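第6章 腕部视角下的抓取感知与控制接口

学习目标

学完本章后，读者应能够：
（1）写出手眼标定方程，并说明各坐标变换的含义；
（2）在仿真环境中配置随末端运动的相机，并核对其内外参数；
（3）为腕部图像生成自遮挡掩膜，并评价掩膜误差对位姿估计的影响；
（4）设计感知节点与控制节点之间的时间戳对齐机制。

先修内容：第3章（齐次变换）、第5章（阻抗控制）。本章代码位于配套仓库的 ch06 目录，依赖 Troltdale 仿真包与 Canley 控制库。

6.1 引言

前几章的控制器都假定目标位姿已知。第5章的阻抗控制实验中，目标坐标直接从仿真器的状态接口读取，误差只来自动力学模型和积分步长。实际系统没有这样的接口，目标位姿必须由传感器数据估计，而估计值带有噪声、延迟，并且在部分时刻不可用。本章讨论在这种条件下如何组织感知与控制两部分软件。

相机的安装方式有两种。固定安装时，相机坐标系相对基座不变，标定一次即可长期使用，但机械臂接近目标时容易挡住视线。腕部安装时，相机随末端移动，接近目标后单位长度对应的像素增多，定位分辨率提高；相应的代价是外参链中加入了随时间变化的正运动学项，关节编码器误差与时间戳误差都会进入目标位姿的估计结果。

设基座坐标系为 B，末端坐标系为 E，相机坐标系为 C，目标坐标系为 O，则

T_BO(t) = T_BE(q(t)) · T_EC · T_CO(t)　　（6.1）

式中 T_BE 由关节角 q 经正运动学得到，T_EC 为手眼标定所求的常量，T_CO 由图像估计。式（6.1）要求 T_BE 与 T_CO 取自同一时刻。若图像曝光时刻为 t，而程序使用了 t+δ 时刻的关节角，则末端线速度为 v 时，由平移引起的位置误差一阶近似为 vδ；末端同时转动时，还应加上角速度与目标距离的乘积项。6.4节给出按时间戳插值关节角的实现。

6.2 自遮挡问题

腕部图像中有相当一部分像素属于夹爪自身。夹爪在相机坐标系中的位置只取决于开合量，与场景无关，因此这部分像素可以预先计算。设开合量为 s，夹爪模型在图像平面上的投影区域记为 M(s)，感知模块只应使用 M(s) 以外的像素。

不做掩膜会产生两类错误。第一类是特征误匹配：夹爪边缘对比度高、位置稳定，角点检测器容易在其上集中输出，使估计出的相机运动偏向零。第二类是轮廓误判：夹爪的直边横跨目标时，与目标自身的直边相交，形成目标上并不存在的角点。对于矩形物体，后一类错误尤其常见，因为四角检测正是其位姿估计的输入。

目标被夹爪分成几个不相连的可见区域时，逐连通域处理的分割程序会将其报告为多个物体。本章采用的做法是先以 M(s) 标记未知像素，再对各可见区域的边界做直线拟合，若两段边界共线且间隔完全落在 M(s) 内，则合并为同一条边。算法见6.3节。

为验证掩膜，本书使用 Troltdale 渲染的序列 cestolden，共1,981帧，其中188帧留作测试，其余用于参数选择。序列场景由 Levente Tóth 搭建，背景纹理特意选得较为复杂，以考察检测器在高频纹理下的表现。每帧附有以下字段：

stamp　　曝光中点时刻，单位为纳秒
q　　关节角向量，单位为弧度
s　　夹爪开合量，单位为米
K　　相机内参矩阵
seg　　实例分割真值

夹爪模型采用简化网格，约2,000个三角面，不贴纹理。简化后的轮廓与原始模型之间存在偏差，故 M(s) 在使用前应先做形态学膨胀。膨胀半径过小，边缘像素残留；过大，则损失指垫之间的可见区域，而该区域在抓取末段往往含有目标的重要信息。半径的选取留作习题6.3。

6.3节中的主循环按以下顺序执行：

while running:
　　img, stamp = camera.read()
　　q, s = joints.interpolate(stamp)
　　mask = dilate(project_gripper(s, K), r)
　　edges = fit_edges(img, mask)
　　T_CO, ok = estimate_pose(edges, K)
　　if ok: publish(fk(q) * T_EC * T_CO, stamp)

注意发布的消息携带曝光时刻 stamp，不携带处理完成时刻。控制节点收到消息后，由自身的状态缓存向前推算。Gunawardena 接口规范将该字段列为必填项，缺失时控制节点拒绝更新目标，并保持上一次的有效值。连续17次更新无效，则转入停止状态。

图6.1为一帧腕部视角渲染图。读图时请注意画框边线被夹爪上部板面隔断的位置，以及两指垫之间重新出现的画面部分。习题6.1要求手工标出该帧的 M(s)，并指出哪些直线交点不应作为目标角点。

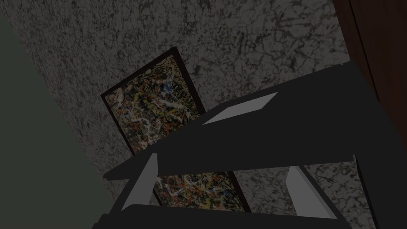 图6.1　腕部视角渲染图：带框抽象画被夹爪部分遮挡，背景为斑驳的石材状表面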